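Reference > Home and Household > Furniture > Customs and Habits

The junk drawer

A junk drawer is a drawer, most often in a kitchen, set aside for objects that have no other place in the house. It is found in homes of every size and income, and its owners nearly always describe it as temporary. Regional names include the odds drawer, the man drawer, the bits drawer and, in the Vomdale valley, the "wherever", from the usual reply when someone asks where the scissors are.

Origins

Drawers are old, and clutter is older. For most of their history the two were kept apart by poverty: a household with few belongings had little to lose track of. The junk drawer as we know it needed cheap goods, fitted kitchens and a steady supply of small parts left over from other things. Household manuals that tell the reader to keep "one drawer for string" have been taken as the first written sign of it. Readers obeyed, and then put other things in with the string.

In Lonville, where a furniture works once employed much of the town, kitchen dressers were sold with a shallow top drawer marked "Sundries" in the catalogue. The works turned out 1,117 of these dressers before closing. The drawer was 15 inches wide, and buyers wrote in to complain that it was too small. A later model made it wider, and buyers wrote in to complain that it stuck.

Contents

The usual contents are batteries of unknown charge, keys to doors in former homes, takeaway menus, candle stubs, an Allen key and a tape measure. Rubber bands are always present and always perished. Instruction leaflets tend to outlive the appliance by many years.

The Kwan survey, carried out by post in 46 homes, asked people to list what was in the drawer before opening it. Most did badly. Eight owners found money, and one found the form for an earlier survey.

Attempts at reform

Tidying guides advise emptying the drawer on to a clear surface, sorting the lot into piles and putting back only what is used. 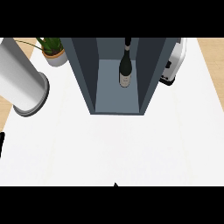

The method works well until the last pile, made up of things that cannot be named and so cannot safely be thrown away. These go back in the drawer.

Dividers and trays have been sold as a cure. The Dunent tray, moulded with a separate slot for each kind of object, was popular as a wedding present and can often be found in the drawer beneath, still wrapped. Some households have tried having no such drawer at all. In these cases the same objects collect in a bowl by the front door.

See also: Airing cupboard; Bag of bags; Biscuit tin (sewing)

Filed under: Domestic life, Storage, Kitchens
8 comments | 46 shares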